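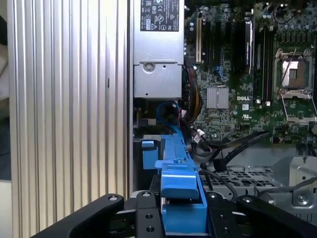 Print this page | E-mail this page

Search notebook
Go

Bench notes -- Tradholm workshop
February 11, 2022

Unit 604, Dell desktop, in from Trandeck. Reported fault: powers on, fans run, no display, beep code varies. Side panel off, PSU left in place.

Processor out, retention frame left up while the socket is checked. Contacts to be gone over under the magnifier, low angle light, one row at a time. Do not touch them with anything. If any are bent the board goes to Rai for a quote; we do not straighten pins on this bench.

Memory: one module left in for now. Retest each slot singly before blaming the board. Keep the label side noted when swapping -- the last batch had two speeds mixed.

PSU: 30 minutes on the load tester, log the 12 V rail every 10. The yellow, orange and black wires run down past the blue cable near the case wall. Tie them back before the panel goes on.

To do:
- new paste (Brakodska, drawer 7)
- replace coin cell, clear BIOS settings
- vacuum the chipset heatsink fins, soft brush only

Same symptom on a Trandeck unit in August was a dirty memory slot. Not assuming it again.

Contact the workshop | Copyright Tradholm 2022 | Back to top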